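How Does a Robot Learn to Tidy Up?
Kids' Science Corner, the Turnville page
Words by Haf Pugh. Questions sent in by readers, thank you!!

Quick one this month. Loads to get through.

Lots of you wrote in after the September page, the one about robot vacuums. Same question, over and over. Who tells the robot what to do?

Good question. Two answers.

The old way – a person writes a list of steps. Move left. Go down. Close fingers. Lift. Works great if everything is always in the exact same spot. Like a cookie machine at a factory. Cookie, cookie, cookie, never moves.

But your bedroom floor? Different every day. No list is long enough for that.

So there's a newer way. Show the robot. Then show it again. And again. Those shows are called examples, and collecting them is a real job that real grown-ups do all day.

What's an example?

Think about how you learned to tie your shoes. Somebody did it in front of you. Then maybe they held your hands and did it with you. You didn't read a book about it (I hope).

A robot example is kind of like that. One example = one try at one small job, start to finish. Say the job is "put the part in the blue bin." The hand reaches, the fingers close, the part goes up, over, down. Done. One example.

While that happens a computer saves two things at once:

What the camera sees.
How the arm and the fingers move.

Both together, moment by moment. It's like a flip book, where every page has a picture AND a note that says "fingers were this far closed."

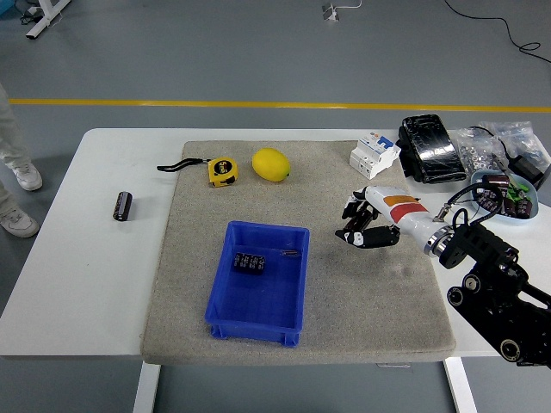

Aitana Rivas collects examples for a project called Prutik, and she answered my questions on her lunch break, so her answers are short. Her team works with little electronics parts. One kind is called a capacitor. It stores up a bit of electricity and lets it go again. The ones she uses are shaped like tiny cans.

I asked why not start with something easy, like a ball.

"We did balls. Balls roll off. Everybody gets mad."

Fair enough.

Who moves the robot?

Usually a person does. Yes really! There are different ways. Some people wear special gloves, and the robot hand copies their fingers. Some hold a controller, a bit like a video game one. Some just grab the arm and push it where it should go. In all three the person is the teacher and the computer is takeing notes.

It's slower than you think. Ignacio Tejada, who taught Aitana, says his first day was terrible. His own hand knew what to do, the robot's hand kept missing. He got 20 good examples before he went home and his shoulders hurt.

How many do they need?

More than 20! The Prutik team wanted 2000 for the bin job. They kept going and ended up with 2964. Then they checked them all, and 695 got put in a different pile, because something went wrong in the middle. Part got dropped, or bumped, or the fingers closed on nothing.

Do they throw those away? Nope. Some teams keep the oops ones and label them "oops." Then the computer can learn what a mistake looks like, too.

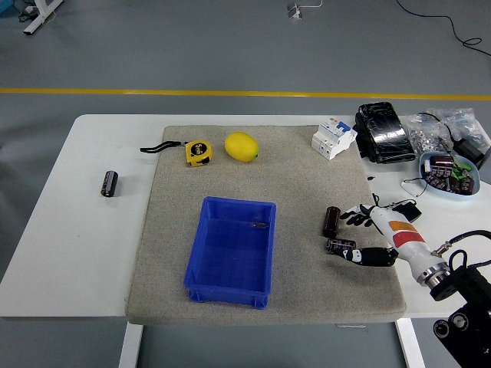 Why change things around?

This is the bit I like best. Say you only ever put the part in one spot. The robot might learn "go to that spot" and never bother learning "go to the part." Sneaky! It looks smart, until you move the part over by one finger width. Then it grabs air.

So the team moves stuff. Part standing up. Part lying down. Near the hand, far from the hand. And they leave other things on the table that have nothing to do with the job, so the robot has to learn to leave them alone. Fruit is good for this, Aitana says. A piece of fruit doesn't look much like a capacitor, but the robot doesn't know that at the start. It doesn't know anything at the start.

Then what?

All the examples go into a computer program. The program makes a guess – "if I see this, I should move like that." It checks the guess against what the person did. Wrong? Change a little. Guess again. Millions of times. This part is called training and you can't really watch it, it's just a computer humming away.

After that, the test. No teacher this time. The robot tries it alone and somebody writes down how it went.

Try it at home

You need: a friend, a spoon, a bowl, ten dry beans, a blindfold.

1. Put the beans on the table, spread out a bit.
2. Friend puts on the blindfold and holds the spoon.
3. You hold thier wrist and move it. Scoop a bean, drop it in the bowl. No talking!
4. Do that five times, beans in the same place.
5. Now let go. Can your friend get one alone?
6. Move the beans. Try again.

Write down how many went in each time. Then swap.

Words to know

Example – one saved try at a job
Training – when the computer practices guessing
Capacitor – a small part that stores electricity

Send your bean scores to Amparo Cabello at the Turnville page and we'll print the best ones. Next month: why do magnets stick to the fridge but not to the sink.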